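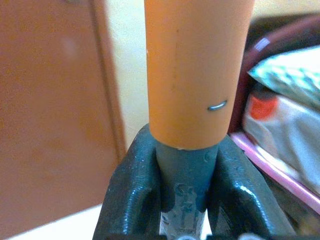
J'ai repris le robot à deux bras le 26 octobre 2025, après 31 soirées passées sur le câblage. Le but reste le ménage de la chambre : balai dans une pince, pelle dans l'autre.

Le plus long a été la prise. Le manche est un tube orange enfilé au-dessus d'un tuyau gris plus étroit, et une agrafe est enfoncée sur le côté. Je fais serrer les doigts juste sous le rebord orange. Plus haut, le diamètre change et mes réglages ne valent plus rien. Reste le résidu blanc qui s'écaille sur le gris - à gratter avant décembre. 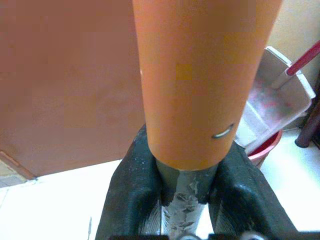
Les deux bras ensemble

Le programme s'appelle Gririne. Il compte cinq étapes, et la quatrième me prend tout mon temps : approcher le balai de la pelle sans la pousser. Barrett Sorensen m'a conseillé de ralentir le bras droit et de laisser le gauche fixe. J'ai mis 99 dans le fichier de vitesse, on verra.
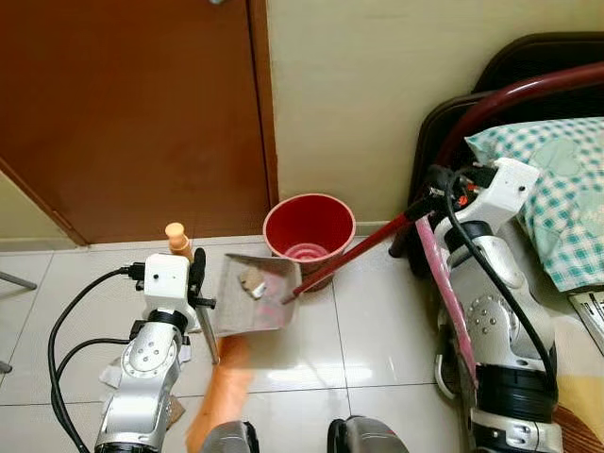 Verna Blackwood

Prochaine chose à faire : refixer les câbles noirs le long des bras, avec plus de mou au poignet gauche. J'ai commandé des colliers chez Marchetti.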